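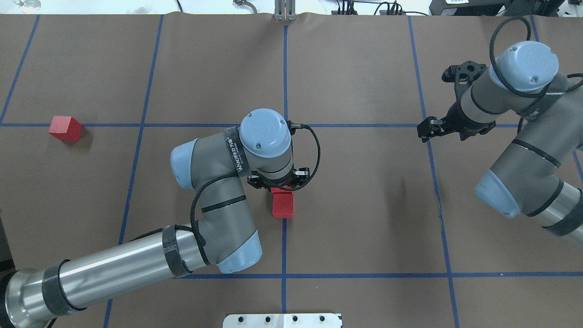
Surface deposit withheld after room hire: what may a hall reasonably charge for?

Filed under: Halls and Meeting Places > Hire Agreements > Deposits

Dolores Boateng, Flillirholm

I write on behalf of a small learning group which hires the ground-floor room at the Tripathi Centre for two hours each week. Our agreement runs for 12 months and was signed last March. It includes a deposit, to be returned within 13 working days of the end of the hire period, less "the reasonable cost of making good any damage to surfaces".

The hire period has ended and the Centre has informed us that it will keep the whole deposit. The letter gives the ground as "marks to worktops consistent with adhesive tape". We accept that tape was used during our sessions. It was generally placed over brown paper, although some of it will have reached the table edges. No inventory was agreed when we took up the room, and the tables are also used by at least one other group. The letter was accompanied by neither an invoice nor a quotation.

I should be grateful for guidance on the following points. May the Centre keep the full sum without evidence of cost? Does the absence of an inventory assist us or the Centre? We would also wish to know whether it is proper to continue hiring the room while the matter is in dispute, as the group has no other suitable premises.

Fusby Halls Network

Hirers are reminded that all deposits are governed by the signed agreement. Please read your agreement carefully and contact the hall in the first instance. Many halls do not permit tape, pins or adhesive putty on any surface, and hirers should check before use.
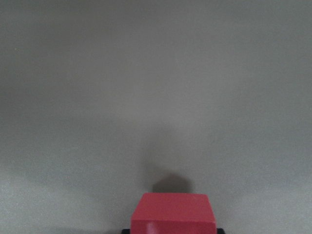
Costel Roman | Bristier Hirers' Advice Desk | Regular contributor

The reply above is correct as far as it goes, but it does not address the points raised. I will take them in turn. Please note that this is general guidance and that the wording of your own agreement should be consulted throughout.

Evidence of cost. The clause you quote refers to the reasonable cost of making good. It does not provide for a fixed penalty. A hall relying on wording of this kind should be able to show what the work has cost, or what it is expected to cost, and the deduction should be limited to that amount. You are entitled to ask for a copy of the invoice or quotation. If the marks can be removed by ordinary cleaning, the appropriate charge is for cleaning, and the cost of new worktops would be difficult to justify.

Inventory. Where no record of condition was made at the start, the hall may find it hard to show that a particular mark was not there already. The same difficulty arises where tables are shared. It does not follow that you owe nothing. You have accepted that tape was used, and a fair outcome may be a contribution towards cleaning. I would suggest that your group decides privately what sum it would accept before any meeting takes place.

Continuing to hire. There is no general bar to this. You should, however, ask for written confirmation that the earlier deposit will be treated separately from any new one. Before the first session under a new agreement, the room should be inspected by both parties and a short note of its condition signed. Worktops, chair backs, door frames and floor edges are the places most often argued over.

As to procedure, write to the Centre's manager and keep the letter to a single page. State the clause, the sum withheld and the documents you require, and allow 14 days for a response unless your agreement sets another period. If the Centre has a complaints procedure, it should be followed to its end before any outside body is approached.

Dolores Boateng, Flillirholm

I am obliged to Mr Roman. The agreement sets no period for correspondence, and we shall proceed as he advises. The caution concerning a separate deposit had not occurred to us. A letter requesting the quotation will be sent this week, and I have asked that the booking officer join us for an inspection of the room at the same time.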